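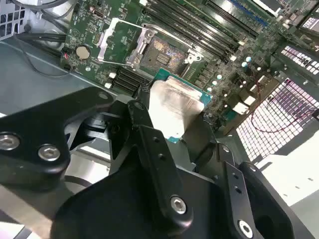 benchrat22 wrote:
Sorry, but I'm not buying it. Every spring somebody starts a thread saying the machines are ready for bench work, and every spring I'm still the one swapping boards at 6 pm.

solderpool wrote:
Well I started this one, so let me defend myself! CPU seating is a good test, I think. The chip has to go in flat, the right way around, with no sliding. Bend one pin in that socket and you've bought a board. If a gripper can carry a processor over to an open socket, inside a chassis with cables running around the board, I'd call that further along than folding towels.

benchrat22 wrote:
Carrying it over, sure. Show me 4000 in a row with no bent pins and I'll buy the beer.

tavholm_tech wrote:
We looked at an arm from Ellever for our repair shop here in Tavholm last July. Great at picking up parts, hopeless with anything floppy. Fan cables drove it nuts (me too, to be fair). Quote came in way over what we could spend, so that was that.

solderpool wrote:
Floppy stuff is hard, no argument. But who says it has to do the whole build? Let it do CPUs and memory and leave the cables to us.

mopandbucket wrote:
Can I ask about houses? My Tratier floor thing is 2 years old and still eats socks. I'd trade it for anything that could empty the dishwasher.

benchrat22 wrote:
Dishwasher is harder than a CPU if you ask me. Sockets stay where they are. My kids load a different dishwasher every night.

tavholm_tech wrote:
Ha, same. I'd still say seven years for the shop, longer for the kitchen.

solderpool wrote:
Seven?? I'd say two. Bookmarking this.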